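Erdem Simulation Kit - User Manual
Section 4: Setting up the wrist view and the grasp planner for gear tasks

Contents of this section
4.1 Before you start
4.2 Loading the task scene
4.3 Setting the wrist view
4.4 Part segmentation
4.5 Grasp planner parameters
4.6 Dry run and recording
4.7 Common problems

4.1 Before you start

This section explains how to prepare the simulated gear tasks in Erdem, from the first loading of the scene until the planner gives a grasp that you can execute. It is written for users who finished Section 3 and have a working connection between the Erdem server and the Plomeck planner. If the status line in the console does not show "planner: ready", please go back to Section 3.5 before you continue.

You need the following:

- Erdem server, installed with the gear task package
- Plomeck planner, running on the same computer or on the local network
- A license file from Zovbridge, copied into the folder "license"
- A graphics card with the driver given in Section 2

The robot arm does not have to be connected. Everything in this section happens in simulation.

CAUTION: If a real arm is connected, set the output switch in the console to "sim only". The same commands are used for the simulated arm and for the real arm, and the console does not ask a second time.

4.2 Loading the task scene

1. Start the Erdem server and wait until the console shows the prompt.

2. Type: scene list

The console prints the names of all installed scenes. The gear scenes start with the letters "gr".

3. Type: scene load gr_cluster

The first loading takes longer than the next ones. The server builds the collision shapes and saves them in the cache folder. In our office in Illmont this takes a few minutes on an older laptop, so do not stop the process if the progress line stands still for a while.

4. Type: scene check

The check reads every mesh and reports open edges, doubled faces and parts which touch each other at the start. For gr_cluster the correct result is "1,876 contacts tested, 0 errors". If your number of tested contacts is different, the cache is probably from an older version. Delete the cache folder and load the scene again.

5. Type: sim pause

It is better to keep the simulation paused while you set up the view. The gears have low friction in this scene, and a small movement of the fingers can push them away from their start position.

NOTE: You can always return to the start position with "scene reset". This command does not change the view settings or the planner parameters.

4.3 Setting the wrist view

The wrist view is the picture that the segmentation and the planner receive. It is rendered from a virtual camera fixed to the wrist, looking along the fingers. The view should contain the tips of both fingers and the complete part that you want to grasp.

1. Open the view window with: view open wrist

2. Set the color mode to gray: view mode gray

The segmentation model for gears was trained on gray pictures only. In color mode it still gives a result, but the borders of the parts are less exact.

3. Move the arm to the approach pose: arm goto approach

4. Open the fingers: gripper open

5. Look at the view window. The two fingers should come in from the lower corners and form an open V, with the target gear between them. If one finger is missing or much shorter than the other, the camera offset is wrong. Correct it with "view offset x" followed by a value in millimeters, in steps of 4 or less.

6. When the view is good, save it: view save

The saved view belongs to the scene and is loaded again the next time. It is not shared between scenes, so please repeat the steps for each scene you use.
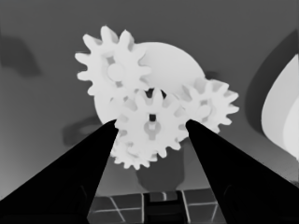 The exposure deserves some care. Pale gears and black fingers are at opposite ends of the gray range, and the automatic exposure tends to choose a compromise which is not good for either of them. Fix the exposure by hand with "view exposure" and a value between 0 and 100. Begin in the middle and go down slowly until the edges of the teeth are clear. The fingers may stay completely black. Their position is known from the joint values, and the planner does not need to find them in the picture.

The softness of the edges can also be changed. The parameter "view soft" adds a small blur to the rendered picture, similar to the blur of a real lens. We recommend leaving it on if you plan to move to a real camera later. For pure simulation work you can switch it off, and the segmentation will be a little faster.

NOTE: Do not change the exposure after you have started recording. Episodes with different exposure in one data set are difficult to separate later.

4.4 Part segmentation

The segmentation divides the wrist view into parts and gives a number to each of them. Gears which overlap are the difficult case. From the wrist, a gear that lies behind another one may show only a few teeth, and the model must decide if these teeth belong to the front gear or to a separate part.

1. Start the segmentation: seg start gears

2. Wait until a colored outline appears on each part in the overlay window. The overlay is separate from the wrist view and does not change the picture that is recorded.

3. Click on the front gear in the overlay. The console prints its number and its score.

4. Set this gear as the target: seg target, followed by the number

5. Check the outline of the target. It should follow the teeth all the way around. If it includes teeth from a gear behind, raise the value "seg split" by one step and start again from point 1.

Plain discs without teeth are treated as obstacles and never as targets. This is on purpose in the gear package. If you want to grasp a disc, load the general package with "seg start parts", but expect lower scores on the toothed parts.

The hole at the center of a gear can have a different form from one gear to another. The segmentation uses the form of the hole to estimate the rotation of the gear. A square hole gives four possible rotations, and the planner takes the one which needs the smallest wrist movement. A round hole gives no information, and in this case the rotation is estimated from the teeth.

NOTE: A score below 59 means that the target is not reliable. The planner accepts it, but prints a warning. Move the arm a little to see the cluster from another angle, and segment again.

4.5 Grasp planner parameters

The Plomeck planner receives the outline of the target and the outlines of all obstacles. It then samples possible finger positions and sorts them by quality. The default values are good for single parts on a flat surface. For a cluster of gears you should change the following.

samples
The number of finger positions that are tried. Default is 100. For the gear cluster set it to 349. This looks like a strange value, but the sampler works on a fixed pattern and this is the first full pattern which covers the spaces between the teeth.

clearance
The smallest distance between a finger and an obstacle, in millimeters. Default is 5. In a cluster this is often too much and the planner finds no solution. Set it to 2. Do not use 0, even in simulation, or the contact solver can become unstable.

tooth_mode
Choose "tip" if the fingers should press on the tips of the teeth, or "gap" if they should go into the space between two teeth. With "gap" the grip is stronger, but the rotation estimate must be good. We advise starting with "tip".

max_tilt
How far the wrist may lean, in degrees. Keep the default for the first tests.

To write the parameters, use "plan set", then the name, then the value. For example: plan set clearance 2

When all the parameters are written, type "plan save" and give a name. The name may not contain spaces.

CAUTION: Saved parameter sets can also be loaded for the real arm. A clearance of 2 is not safe for real fingers if the camera was not calibrated in the same week. Put the letters "sim" in the name of each set that was made only for simulation.

4.6 Dry run and recording

1. Type: plan compute

The planner prints a list of grasps. The first line is the best one. If the list is empty, see 4.7.

2. Type: plan show 1

A ghost gripper is drawn in the overlay window at the planned position. Look at both finger tips and be sure that they are on the target gear and not on a neighbor.

3. Start the simulation again: sim run

4. Type: plan execute 1 slow

Use the slow mode the first time. You can stop the movement at any moment with the space bar.

5. If the grasp was correct, reset the scene and begin recording: rec start

6. Repeat the execution at normal speed, and finish with: rec stop

Every episode is written into its own folder with the gray wrist pictures, the joint values, the contact forces and a copy of the planner parameters. The folder is closed only after "rec stop". If you close the console before, the episode is lost.

For long recordings the server can run without a window. Many users start it on Friday evening and collect the episodes after the weekend. In this case switch on "rec autostop", so the recording stops when the disk is almost full.

4.7 Common problems

The planner returns an empty list.
Check first that the fingers are open. Then lower the clearance by one step, and after this raise the samples. If there is still no result, the target is blocked from both sides. Choose another gear or change the approach pose.

Two gears have one outline.
Raise "seg split". If it is already at the maximum, the exposure is probably too high and the border between the pale parts has disappeared. See 4.3.

The target number changes during the movement.
This happens when a finger covers a large part of the target. Switch on "seg hold" before the execution. The number is then fixed until the fingers are closed.

The gears shake when the simulation runs.
The time step is too large. Type "sim step half" and reset the scene. The simulation will be slower, but the contacts are calm.

The console prints "stale view".
The planner is using a picture older than the last arm movement. Type "view refresh" and compute again. If the message returns often, the network between server and planner is slow, and it is better to run both on one computer - see Section 3.2.

Continue with Section 5, Replaying and editing episodes.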